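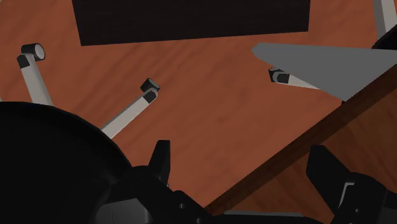
Simulated overhead view from the robot's wrist: open gripper above a wood-grain work surface with light-grey rods and a flat grey plate.

MEDIA RELEASE

01/08/2023

Dastlow publishes reporting practice for simulated manipulation trials

Dastlow has released the first edition of the Lallow Practice, a set of requirements for organisations that submit simulation results in support of a safety or performance claim for a robot arm. The document applies to fixed-base arms fitted with a two-finger gripper and a wrist-level view. Mobile platforms are outside its scope.

Under the Practice, a claim of task completion must be supported by at least 500 simulated trials per task, with start positions varied between trials. Each submission must state the friction and mass values assigned to every part, the version of the physics engine, and the conditions under which a trial was stopped. Failed trials must be reported in full and classified under one of four headings: missed grasp, dropped part, unintended contact or time-out.

Clause 15 covers wrist views. Submitters must declare which portions of the view are obscured by the arm's own hardware and must not crop the gripper out of recorded images. Parts partly hidden by the wrist or fingers are to be labelled as occluded — a category many existing reports leave out.

"Simulation results have been hard to compare because each laboratory records its trials differently," said Zewditu Adugna, technical lead for the Practice at Dastlow. "A reviewer should be able to rerun a submission from the paperwork alone. Where that cannot be done, the result should not be relied on."

The Practice does not replace physical testing. Results obtained in simulation must be labelled as such wherever they are published, including in summary tables and catalogues.

A draft was trialled by Azar and Clotlow on assembly tasks totalling 700 trials. Their comments led to a revised definition of unintended contact, now set out in Annex B.

Conformance is voluntary. Comments on the first edition close in December, and organisations already holding simulation records may submit them under the transitional provisions in Annex D.

Media enquiries: Dastlow Communications Centre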